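Gineleo Quilt-Along: Your Questions Answered

Sign-ups for the Gineleo opened and my inbox filled right up, so I've pulled your questions together in one place. I'm so happy to see so many new quilters in the group! If yours isn't covered, leave a comment at the bottom of the page and I'll add it.

What is the Gineleo?
It's a scrappy sampler quilt built from pinwheels, flying geese and one big medallion in the center. We sew it together a section at a time, with new instructions going up every other Saturday. The finished top has 79 blocks. Please don't let that scare you — most of them are tiny and you'll be chain piecing them by the handful before you know it.

Do I have to pay to join?
No, the pattern is free while the quilt-along is running. After the final section is posted, it becomes a paid download in the shop.

I'm a beginner. Can I keep up?
Yes, please come! If you can sew a quarter-inch seam and press it, you can make the first two sections today. The flying geese in section three take a little more patience, and Aaliyah MacLeod is writing a separate tutorial for those with her no-waste method. She taught it to me at a retreat and I have never gone back.

How much fabric do I need?
The yardage chart is on page 2 of the pattern. For the scrappy version you want 40 different prints, a fat quarter of each or the same amount in leftovers, plus background fabric. Repeats are fine. Mine has the same green dot in it over and over and I love it more every time I spot it.

Can I use precuts?
Charm squares work for the pinwheels. Jelly roll strips work for the border but are too narrow for the medallion, so buy yardage for that part.

Which background fabric are you using?
Margaritis in the color Oatmeal. It's soft, it presses beautifully and it doesn't show every thread the way a bright white does. Any solid or quiet tone-on-tone will look lovely.
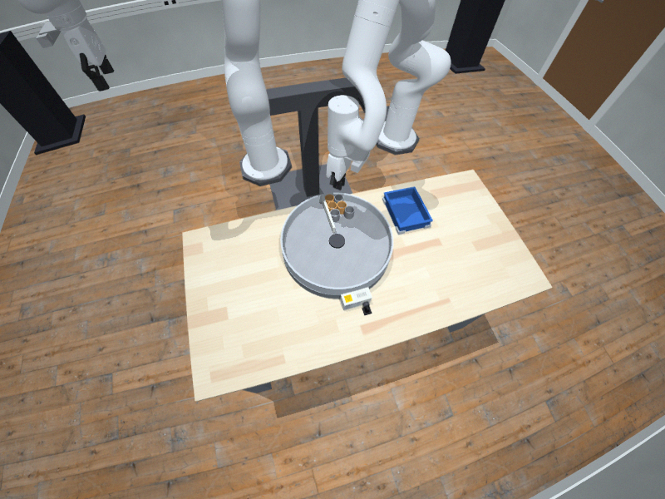 Little cups in a round tray on a light wood tabletop.

Should I prewash?
I don't, except for reds and dark blues. Dale Bélanger prewashes everything, including her backing, and her quilts are gorgeous, so go with whatever you're used to. Just don't mix washed and unwashed in the same quilt. And if you plan to use precuts, leave those alone. They fray and shrink and you'll be short on every side.

What size needle and thread?
An 80/12 needle and 50-weight cotton thread for piecing. Change the needle when you start the medallion. You'll hear the difference!

My blocks are coming out too small. What am I doing wrong?
Usually it's the seam. Try a scant quarter inch, a thread or two narrower than the full measurement, and sew one test pinwheel before you cut the rest. Check your pressing as well. Set the iron down and lift it up again — sliding it around stretches the bias edges.

Can I make a smaller version?
Yes! Rhonda Cloutier is making a baby quilt with only the medallion and one round of geese, and the math for her layout is in the Norkia version of the pattern. It's a separate file on the same download page.

I missed the start. Is it too late?
Not at all. Every section stays up until the quilt-along ends, and the comment threads stay open so you can still get help with the early ones.

What is the Resell table?
It's our swap page for fabric you've fallen out of love with. Post a picture, the yardage and your price, and arrange shipping with the buyer. Ilir Nikolovski looks after the listings, so write to him if one of yours needs to come down.

Where do I share my blocks?
In the gallery, under the section number. I look at every single one. Wonky points are welcome.

Last updated 18 Feb 2023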